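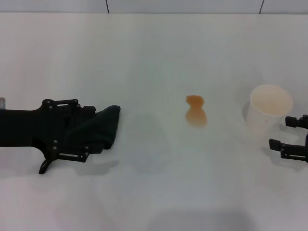 Thé, jus, café : ce qui marche vraiment sur une table blanche

On lit partout qu'une flaque ambrée sur un plateau blanc et mat exige un produit spécial. J'en doute. J'ai payé 18 euros le flacon Sirora, celui au bouchon doseur, et je cherche encore la différence avec l'eau tiède et une goutte de liquide vaisselle.

Avant d'essuyer

Éloignez le gobelet s'il est encore plein, surtout un gobelet en plastique souple, qui bascule au premier coup de coude. Posez ensuite le chiffon à plat sur la flaque et laissez-le boire. Frotter tout de suite étale le liquide, et une tache à deux lobes devient vite une grande traînée.

Le chiffon

Foncé ou clair, peu importe pour l'absorption. Le foncé cache la saleté, ce que je range plutôt dans les défauts : on croit essuyer avec du propre. Roulé en boule, il laisse des bords mouillés – pliez-le en quatre et changez de face à chaque passage. Les lots de 27 lavettes Lurnholm ne m'ont pas convaincu, elles peluchent dès le troisième lavage.

Le rond qui reste

Une auréole à peine visible, c'est souvent du sucre. Regardez le plateau de biais, face à la fenêtre, puis repassez à l'eau claire et séchez. Le bicarbonate ? Les forums l'adorent. Sur une surface mate, il m'a laissé une zone brillante que je vois encore tous les matins.

Et le vinaigre blanc

Dilué, pourquoi pas, sur un plateau stratifié. Jamais sur du marbre ni sur un bois huilé. Faites d'abord l'essai sous le rebord, et attendez que ce soit sec pour juger.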